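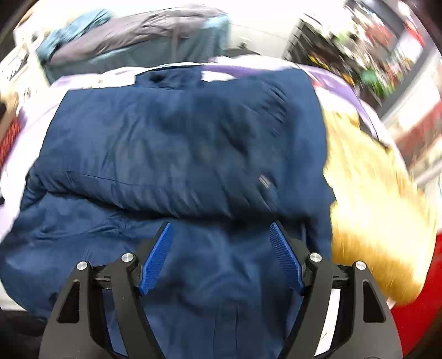 3. Construction et mise au point de la pince portative

3.1. Cahier des charges

Le projet Korilico est né dans un atelier partagé de Prerndale, avec l'envie de fabriquer nous-mêmes un outil de préhension que l'on tient à la main et qui enregistre des gestes exploitables par un bras robotisé. Les textiles se sont vite imposés comme terrain d'étude. Un vêtement n'a pas de forme stable, il se plie sous son propre poids, et deux vestes de même coupe ne se présentent presque jamais de la même manière. C'est un problème magnifique pour qui aime la mécanique, et nous avons pris un réel plaisir à l'aborder avec les moyens d'un établi ordinaire !

Trois contraintes ont été fixées au départ : une masse totale inférieure à 300 g hors caméra, un montage réalisable par une seule personne avec des outils à main, et des patins remplaçables sans démonter les doigts. La caméra devait en outre garder les deux patins dans son champ, quelle que soit l'ouverture.

3.2. Mécanisme

La pince comporte deux doigts noirs portés par un bâti de même couleur. Des biellettes relient les doigts aux bras extérieurs, et les articulations reçoivent des vis à tête ronde argentée, faciles à atteindre au tournevis (fig. 3). Les bras extérieurs sont ajourés de deux ouvertures triangulaires. Nous les avions dessinées pour gagner quelques grammes, et elles se sont révélées précieuses à la relecture des séquences, où l'on aperçoit le tissu à travers le bâti.

Le premier bâti, imprimé à plat, se fendait au niveau des pivots. En changeant l'orientation des couches et en épaississant la paroi autour des vis, nous avons obtenu une pièce nettement plus robuste, qui a supporté plus de 3 000 cycles d'ouverture et de fermeture sans jeu perceptible. Les plans ont été redessinés en février sous Storance, le petit modeleur paramétrique que nous maintenons au sein de l'atelier.

3.3. Patins

Les patins bleus sont la pièce dont nous sommes le plus fiers. Leur face est striée de fines rainures, moulées dans un élastomère souple. Les essais avec des patins lisses donnaient de bons résultats sur le coton mais laissaient filer les tissus matelassés : la surface glisse, le rembourrage s'écrase, et le pli s'échappe avant que les doigts ne soient fermés. Avec les rainures, la prise se fait sur une épaisseur bien plus faible de tissu, ce qui change tout pour les doudounes et les vestes à col.

Figure 3. Pince portative Korilico au-dessus d'une veste matelassée bleu marine, patins disposés en V ouvert.

3.4. Essais de préhension

Le protocole est volontairement simple. Les vêtements sont posés en vrac, sans ordre imposé, et l'opérateur choisit lui-même le point de prise. Une tentative est validée lorsque la pièce est soulevée puis maintenue jusqu'à la zone de dépose. Sur 178 tentatives menées avec les patins rainurés, 174 ont été validées. Les échecs concernent tous des prises trop proches d'une couture épaisse, où les deux patins ne portent plus à plat.

Le flou de mouvement reste notre principale difficulté du côté de l'image. Quand un vêtement passe vite à côté de la pince, sa texture se réduit à des traînées et le suivi des contours décroche. Le module Sikder, chargé du recalage des séquences, écarte pour l'instant les zones concernées et conserve le reste de l'image. Un temps d'exposition plus court améliore beaucoup les choses, au prix d'un bruit plus marqué dans les parties sombres. Nous poursuivons les essais avec un éclairage d'appoint fixé sous le poignet, dont la masse devra être prise sur celle du bâti.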